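Old boards, and what I do with them

I have been sorting my box of circuit boards again, and this time I want to write down how I do it.
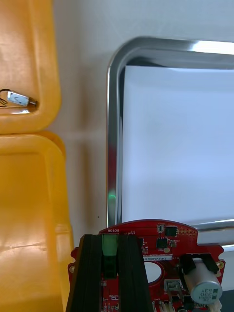
Mateja Yordanov says I should stop reading the labels and go straight to the capacitors, since they are what dies first. Maybe so. But I like to begin with the text. The red board has MOTOR printed on it in white, and with one word I already know which pile it belongs to. The sticker starts with 25DRV04002, and this I copy in my notebook exactly as it is, also when I find nothing under that number later.

After that I do look at the capacitor, Mateja. It is a silver can lying on its side, marked 330 and 63V, with a black plastic bracket over it. I wish more boards had such a bracket. Last August I opened a Sterkska fan controller and the big capacitor was moving on its two legs like a loose tooth.

My piles are simple:

Motor and drive boards
Power supplies
Displays and buttons
Things I do not understand

The last pile is the biggest, I am sorry to say. In it is a Grorance board that I bought in a mixed lot for 11 euros, and I have looked at it so many evenings that my husband calls it my pen friend.

For cleaning I use a soft brush and a little alcohol, and I go slowly near the small parts. I do not pull the old stickers off. Once I did it on a Darkine board, and the glue left was much uglier than the sticker. Also the number was gone, and I had not written it down - that is when I bought the notebook.

Duyên Trương asked me by mail if I sell the boards. Sometimes, yes, but only when I have a second one of the same kind. I still look for a connector set for the Darkine, two rows, the old type with the long latch. If you have one in a drawer, please write to me and I will pay the postage.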